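2022年6月更新。把群里和私信里反复问到的东西又整理了一遍,之前那版写得太赶,有几条连我自己看了都糊涂。新来的朋友麻烦先翻翻这一页,翻不到再来问我,我回消息慢,但是都会回的!

# 里柯织会(Rikow)常见问题

## 关于织会

### 里柯织会是什么?

就是一群人凑在我家客厅织毛线。没有公司,没有课程表,也不卖东西。最早只有我和楼下邻居两个人,她教我织袜子后跟,我给她煮面,后来她同事来了,同事的表妹也来了,就这么滚起来的。名字是当时随手取的,Rikow是我第一团进口线标签上的色号名,灰里透一点绿,特别好看,可惜后来停产了,我到现在还留着小半团舍不得用。

### 我完全不会,能来吗?

能。一半以上的人来的时候连起针都不会。我会教你最基本的起针、下针、上针和收针,一个晚上学下来差不多能织一小块歪歪扭扭的东西带回家。歪是正常的,我第一块织片是个梯形,起头的时候好好的,越织越宽,怎么多出来的针我至今没弄明白。

### 会钩针不会棒针,可以来吗?

当然可以啊。钩针的朋友坐靠窗那边比较多,没有什么规定,是她们自己聊着聊着就坐过去了。我自己钩针水平很一般,只会祖母方格和最简单的杯垫,玩偶那种要一圈圈数加减针的,你得问别人。

### 要交钱吗?

不交。线和针自己带,第一次来没有的话我借你。走的时候针还给我,织片归你。

### 一次多少人?

上限12个人,再多真的坐不下了,客厅就那么大。报名在群里接龙,满了就排候补。临时来不了请在群里说一声,后面还有人等着呢。

### 可以带小孩吗?

大一点、能自己坐着看书画画的可以。太小的我不太敢,家里到处是针和剪刀,还有拆线器。上回有位朋友的女儿跟着学了法式编绳,现在绳子已经长得能绕她家餐桌了,她妈妈说完全没有停下来的意思。

### 男生能来吗?

每隔一阵就有人问,能!Gangadharan Achari 是我们这里织绞花最利落的一个,他织阿兰毛衣可以不用麻花针,直接把针脚从棒针上滑下来捏住再换位,看得我心惊肉跳。你想学这招可以坐他旁边,他很愿意讲,就是讲得比较快,得多问两遍。

### 要带什么吃的吗?

不用带。茶几上一直有个零食筐,想吃自己拿,我会在开场前补满。我只买独立小包装的,织浅色线的人最怕手上有油(别问我米白色那件背心怎么回事)。吃完擦擦手再摸线,湿巾在沙发扶手的小袋子里。茶和热水随便喝,杯子放边几上,别放在脚边,踢翻过好几次了。
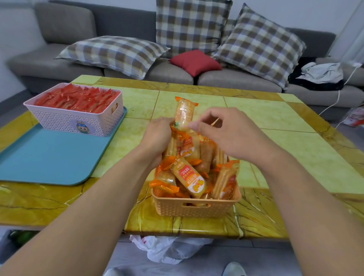
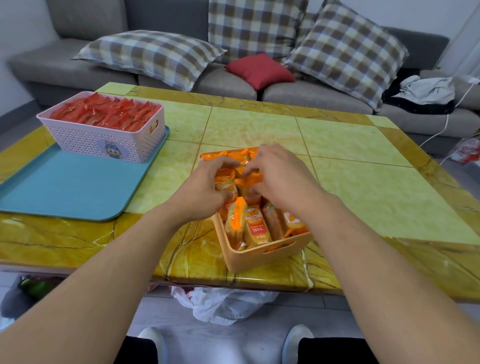 有过敏的朋友请提前跟我讲,坚果、牛奶、猫毛都算。猫晚上会关在卧室,但沙发上肯定还是有毛的,我粘得再勤快也粘不干净。对羊毛过敏也请说一下,我会帮你安排坐得离大家的线远一点,借你的练习线也换成棉的。

## 线和针

### 第一团线买什么?

买中粗、浅色、捻得紧一点的羊毛线,或者羊毛混腈纶。别买黑色,别买马海毛,别买那种毛茸茸的圈圈线,看着可爱得不得了,织错了根本拆不动,针脚在哪里都找不到,我见过有人拿着剪刀坐在那儿快哭了。

棉线也能用,洗起来方便,就是没有弹性,新手手紧的话织一会儿手就酸。腈纶便宜,拿来练手挺好的,织坏了也不心疼。

### 你自己用什么线?

我用得最多的是 Grulten 的中粗羊毛,颜色偏旧偏闷,我就喜欢这种。缺点是有点扎,贴脖子的东西我会换别的。缸号也要注意,同一个颜色不同缸的差别肉眼就看得出来,织毛衣一定要一次买够。我有件开衫,左袖子比右袖子深一号,穿出去跟人说是故意的拼色,信的人还挺多。

### 一件毛衣要买多少线?

这个真的没办法一句话回答,跟尺码、针法、线的粗细都有关系。绞花和英式罗纹特别吃线,平针省一些。图解上一般会写用多少米,请看米数,别看克数,同样重量的线长度能差好多。我自己的习惯是按图解再多买一团,剩下的织帽子。

### 竹针、木针、金属针,选哪个?

新手先用竹针或者木针,没那么滑,针脚不会一不留神全掉下来。手松的人也适合竹针。等你嫌自己慢了再换金属针,换过去第一天会觉得满手都在打滑,习惯了就好了。

我手上这套是 Kidwood 的可拆环形针,用了好几年,接头没松过。要挑毛病的话就是小扳手太容易丢,我已经用回形针代替很久了。

### 为什么大家都在用环形针,直针不行吗?

直针没问题的,织围巾完全够用。环形针的好处是重量都挂在绳子上,落在你腿上,手腕轻松很多,而且来回织和圈织都能用,只买一种的话买环形针比较划算。还有一点很现实,我家沙发挤,直针的尾巴老戳到隔壁的人。

### 图解说要织小样,可以不织吗?

我以前也不织的。后来有一顶帽子,织完之后我戴上直接盖到鼻子。

请织。起码织一块比手掌大的,洗过、晾干,再量中间那一段。别量边上,边上的针脚都是歪的。洗前洗后的尺寸差别有时候大得离谱,特别是超级耐洗处理过的羊毛,一下水就长。

小样密度跟图解对不上就换针,针数多了换粗一号,针数少了换细一号。别想着"我织紧一点就好了",织到第三排你就忘了。

## 织的时候

### 掉针了怎么办?

先别动!先别扯!找一个记号扣(没有就用别针、回形针,发卡也行)把掉下来的那个线圈扣住,这样它就不会继续往下跑了。然后找一根钩针,从下面一格一格钩上来,平针的话正面朝着自己钩。要是在绞花或者蕾丝花样里掉的,扣住,然后拿来给我看,或者给 Gangadharan 看。

### 织错了,要不要拆?

看错在哪儿,也看你自己受不受得了。我的办法是把它放在椅子上,人走到房间那一头回头看,看不出来就不拆。领口和前片正中间的错我会拆,腋下的我当没看见。

拆之前穿一根"救生线",就是拿一根光滑的细线,用缝针从某一行的每一个线圈里穿过去,拆到那一行自然停住。织蕾丝的人最好每个花样循环穿一根,真的能救命。

### 我怎么数着数着就乱了?

大家都乱。放记号圈吧,每隔一段放一个,乱了只用数那一小段。我有条大披肩一行124针,没放记号圈之前,每行都要从头数,旁边的人只要跟我说一句话就全完了。现在我的记号圈是用吸管剪的,又轻又便宜,掉沙发缝里也不心疼。

行数可以用计数器,或者在纸上画正字。手机软件也有,不过我老是织到一半去看消息,看完就忘记自己按没按过。

### 边为什么会卷?

平针就是会卷的,跟你手法没关系,烫平了过两天还是卷。想不卷就在边上加几针起伏针或者桂花针,上下也各加几行。已经织完了才发现卷的话,可以沿边挑针补一圈,或者钩一圈短针压住,效果也不差。

### 手腕疼怎么办?

停下来。我认真的。我有段时间赶一条毯子,每天织到半夜,后来拧瓶盖都疼,停了将近一个八月什么都没织,手里空得难受,把家里的袜子全补了一遍(补袜子也用手腕,别学我)。

平时织一会儿就放下来甩甩手,肩膀也动一动。针握得太死的人尤其要注意,你看看自己指甲盖有没有发白,发白就是太用力了。另外可以左手带线和右手带线换着来,慢是慢,手能歇一歇。医生怎么说就听医生的,我这里只有个人经验。

### 左撇子怎么学?

Sławomir Kurek 是左撇子,他试过镜像织法,也试过照着右手的方法硬学,最后选了后者,理由是所有图解都不用再倒过来看。他的意见是织毛线两只手都在干活,左撇子学左手带线的织法挺顺的。也有人觉得镜像舒服,都可以试试,起针那一步会别扭一些,后面就还好。

## 织完以后

### 线头藏不好,老是钻出来

线头留长一点!至少要比你手掌长。很多人剪得太短,缝两下就没了,当然会钻出来。用钝头缝针,顺着针脚的走向穿,穿一段之后掉个头往回再穿一段。滑溜溜的棉线和竹纤维多拐几个弯。先洗后剪,洗的时候织物会动,剪早了线头会缩进去再冒出来。

### 羊毛的东西怎么洗?

冷水或者微温的水,泡一会儿,轻轻按,不要搓。捞起来的时候用两只手托住,别提着肩膀,湿羊毛重得很,一提就长。然后卷在大毛巾里,用脚踩一踩把水吸出来,我最喜欢这一步,特别解压。最后摊平阴干,照着尺寸拉好形状,需要的话用定位针固定。

洗衣机我不推荐,标签上写了可以机洗的除外,那也请装洗衣袋。我先生好心帮我洗过一件,现在那件衣服给猫垫窝,大小刚刚好。

### 长虫了!!

先把那团线装进密封袋,跟别的线隔开。小件的我会放进冷冻室冻几天,拿出来回温,再冻一次。柜子清空,吸尘器把角落都吸一遍。樟木和薰衣草有点用,主要还是要经常翻动,虫子喜欢没人碰的地方。我那一箱"以后织"的线就是这么遭殃的,教训惨痛。

### 剩线能做什么?

杯垫、发圈、小孩子的帽子、拼色袜子。我在存一条祖母方格毯子,到现在钩了59块,离能盖住脚还差得远呢。也可以带来换,门口鞋柜上有个纸箱,你放一团进去,看到喜欢的拿一团走。只有一个要求,打结打成一坨的请先理开,上次那一坨我理了两集电视剧的时间。

### 你们接定织吗?

我不接。问过的人也知道,一件毛衣的工时算下来,报出来的价格双方都会尴尬。给家里人织另说,我妈点了一件开衫,纽扣要她自己挑的那种,已经改了5次主意,目前还停在右前片。

### 图解可以拍照发给大家吗?

付费图解请不要。设计师画一份图、试织、改尺码,要花很多工夫的。你可以把书带来给旁边的人翻翻,也可以告诉大家去哪里买。免费的图解直接发链接就好,别截图,截图经常漏掉勘误,我照着一张漏了勘误的图织过半只袖子。

### 怎么报名下一次?

看群公告,每次时间我都提前贴出来,直接在下面接龙写名字。第一次来的话,在名字后面加个"新"字,再写一下要不要借针,借的话写惯用哪只手。地址我单独发给你。楼下门铃有时候不灵,按了没反应就在群里喊一声,坐得离门最近的人会下去开。鞋套不用,穿袜子进来就行,自己织的袜子欢迎展示!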